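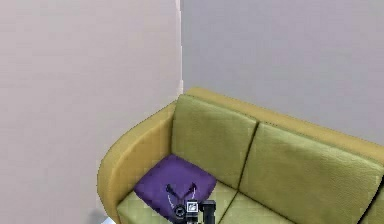
Maham Ghauri is late. Twenty minutes, and she comes in still holding her gloves, says sorry twice, sits, gets up again for water. Race week at Stetau. She drives the second Pimik car in the hatchback series and she is fourth in points with two rounds left.

So, the last round first. She doesn't want to talk about it, then talks about it for ten minutes.

"I had the pace. Everybody saw I had the pace. Then turn three, lap one, somebody brakes where you don't brake, and I'm in the grass. After that it's a repair job. You pass who you can."

She passed enough to finish sixth. The team was happy with that. She was not, and told them on the radio, and heard it back later in the debrief.

"Comfort played it to me. My own voice, yelling. She let it run the whole way. Didn't say a word."

Comfort Antwi is her race engineer, second season together. Quiet on the pit wall, quiet in the truck. I caught her by phone the next morning.

"Maham is quick when she's angry for about one lap," Antwi says. "Then the front tires are gone. We've worked on it. The yelling I don't mind. I mind the tires."

And are they better on tires this year?

"Yes. Look at the second half of her races. She used to drop two, three places there. Now she mostly holds or gains."

Ghauri started late for this sport. No karts at six, no family team. She was 17, working weekends at a rental kart track outside of town, sweeping, fixing chains, and after closing the owner let the staff run until the fuel was gone. She got fast. Someone noticed. That someone was Đức Hầu, who ran a small club team at the time and had a car with no driver and not much money.

"He said, you pay for what you break. I broke a lot. I think I owed him 800 dollars after the first test day, which to me was a crazy amount. I paid it off sweeping."

Hầu laughs when I read him that. "She remembers it bigger every year. But yes, she paid. I have the list somewhere, every wheel, every mirror."

He still comes to the races. Stands at the fence, last corner, never in the garage. Says the garage has too many headsets in it.

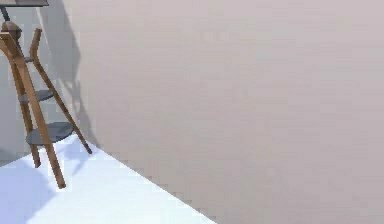

The new track

Next up is Onder, new on the calendar, and only a few in the field have driven it. Long straight, then a tight left that goes downhill, then not much grip anywhere. Ghauri got half a test day there in August before the rain came.

"It's bumpy. People are going to complain. I like bumpy, the rental track was all bumps." She draws the downhill left on the back of a timing sheet, then draws it again because the first one's wrong. "Here. You turn in before you can see the exit. First few times your foot just comes off by itself. You have to tell it no."

The car will be changed a bit for it. Softer at the rear, ride height up. Antwi won't say more then that. "Other teams read too," she says.

What about the title?

Long breath. The leader is Sơn Mai, driving for Hứa, with 331 points and three wins. He's been close to perfect. Ghauri would need him to have a bad weekend and she knows how that sounds.

"I don't want him to crash. I want him to be seventh. Seventh is fine, nobody gets hurt at seventh."

I ask Mai about this in the paddock, helmet already on, so he lifts the visor to answer. "Tell her I was seventh last year at Stetau and I didn't enjoy it." Visor down. Gone.

The two get along. They shared a car in an endurance race two winters back, 200 laps, and finished third in class with a broken door latch. She held the door shut with her elbow on right-handers. He says it was his elbow.

Contract talk. Hers is up at the end of the season and Pimik hasn't anounced anything. Team manager Châu Hồ, asked directly: "We want to keep her. We're talking. There's a budget and I don't have the final number from the sponsor." Asked when, he says soon, then says he shouldn't have said soon.

Ghauri shrugs at this. She has had one other offer, won't say from who, and hasn't answered it.

"I'd stay. I like the people. But I'm 27, I can't wait till spring to find out if I have a job."

Somebody is knocking. Track walk, she's late for that too. Gloves, water bottle, out the door, then back in for the timing sheet with the drawing on it.

The first practice session at Onder is 100 minutes, shared with the touring cars. She plans to be first in line at pit exit.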